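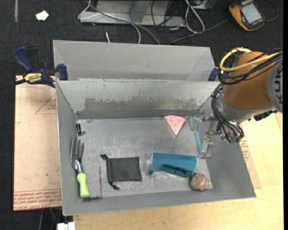
Cuaderno de taller, diciembre, 9:40

Segundo día con la pinza Rarik en el brazo naranja. Sigue montada la de dos dedos con la almohadilla translúcida en el de arriba; el de abajo va en metal pelado, a propósito, para ver cuánto agarre nos regala la goma y cuánto nos estábamos inventando.

Montaje igual que ayer. Cajón de metal delante, el otro detrás, sargentos IRWIN en la junta. Que quede escrito para el próximo que los quite "un momentito": sin sargentos el cajón camina y la calibración de la cámara se va con él. La cámara está fija y no se toca. La cámara NO se toca.

Objetos de la tanda: palito azul verdoso, porción rosa con puntitos (seguimos sin acuerdo entre sandía y pizza; en la hoja figura como "porción"), pieza de plástico azul verdosa, bolsita negra de cordón, horquilla de jardín de mango verde lima y la bola marrón arrugada. El clip negro del rincón cuenta como objeto aunque el planificador opine lo contrario.

Resultados, 117 intentos con la Rarik: 92 buenos. La Ostgate, con el mismo cajón y el mismo surtido, se quedó la semana pasada bastante por debajo, pero aquel día corría el controlador viejo, así que no saco pecho todavía.

Notas sueltas:

- Palito: bien si entra de través. Pegado a la pared del fondo, el dedo de arriba roza y el controlador Falcão lo interpreta como contacto con el objeto. Cierra muy satisfecho sobre nada.
- Bolsa: la coge por donde le parece. Si pilla el cordón, sube media bolsa y la otra media se lo piensa. Lo apunto como agarre bueno solo si llega al cajón de atrás.
- Horquilla: por el mango, sin problema. Por los dientes, 4 seguidos fallados y luego uno perfecto que no sé repetir.
- Bola: se escapa hacia la pared delantera. Bajar velocidad de cierre un 20 % ayuda algo.

Los cables negros de la muñeca cuelgan demasiado. Pedir a Drultberg las bridas que faltaban en el pedido, y de paso otra almohadilla.

Pendiente: poner goma en el dedo de abajo, repetir la tanda entera y pasar la Ostgate por el Falcão con el mismo orden de objetos.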